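Travel Talk > Trip Reports and Replies

Posted July 2021 by Periklis Giannakopoulos

Re: Two nights in Rimemton, worth it?

Mekdes Feyisa wrote:
> We'll have a rental car and two nights free between the coast and
> my cousin's place. Everyone tells me to spend them in Clenari, but
> I keep looking at Rimemton on the map and wondering. Is there enough
> to do up there? Is there anywhere to eat after eight? My mother is
> coming along and she's fine on her feet but hates stairs. Also, does
> anybody know if the Londoño guesthouse is still open?

Hi Mekdes, and hello to everyone else who's been quiet on here this spring!

Yes, go to Rimemton. I've been three times now, the first in 2015 when I got on the wrong bus and was too embarrassed to get off, and I like it more each time. Clenari is prettier, I'll give it that, and the harbor is lovely at six in the morning before the day boats come in. But you'll spend half your evening looking for a table and the other half looking for the car.

The Londoño is open. I stayed there in the spring, in the back room over the courtyard (ask for that one, the front rooms get the bakery van at four). You go in through a blue door beside the shoe repair place, and there's no sign, or there's a sign but a vine has eaten it. Breakfast is bread, white cheese, and a plum jam so sour it made my eyes water, and I had it every day. They only take cash and they wanted 50 up front to hold the room. For your mother: there's one ground-floor room next to the kitchen. It's small and you hear the dishes, but no stairs at all.

A few things I'd do, in the order I'd do them:

1. Walk up to the old customs house before lunch. It sounds like a climb but the road loops around the back of the hill and it's very gentle, with a wall to sit on at each bend. The man who has the key is usually in the café across from it, playing cards. Let him finish his hand. There's a room of ledgers upstairs and a balcony where you can see the river split in two, though your mother may want to stay down in the garden with the cats.

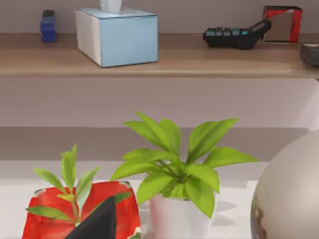
2. Eat at Zulevau. It's the only kitchen that stays lit after eight, so that answers your other question. Four tables inside, a few more in the alley when it's warm, and the menu is whatever they say it is. I had lamb with green beans one night and the same beans without the lamb the next, and I was happy both times. Yeshi Gashaw posted on this list a while back that the fish was better than the meat, and I'd trust her over me.

3. Take the river path in the evening. Go left out of the square, past the school, and keep on until the pavement gives up. Families come out with folding chairs and melons, and somebody always has a radio going. I sat down on a rock to get a stone out of my shoe and ended up staying until dark with a slice of melon in each hand.

On the driving — the pass road is fine in summer but slow, and trucks take the middle of it. Fill up before you leave the coast. The station at the turnoff was closed when I went by and I didn't love watching the needle for the last hour. Parking in Rimemton is free behind the market except on market morning, when you'll wake up with a cheese stall against your bumper.

Benedetta, weren't you there with Kiros Mekonnen for the apricot fair? Did you two ever find the path to the mill? I walked back and forth along that fence like a lost goat and finally went and had a coffee.

Mekdes, tell us how it goes, and if you get the back room, the window latch needs a good hard push to the right.

Periklis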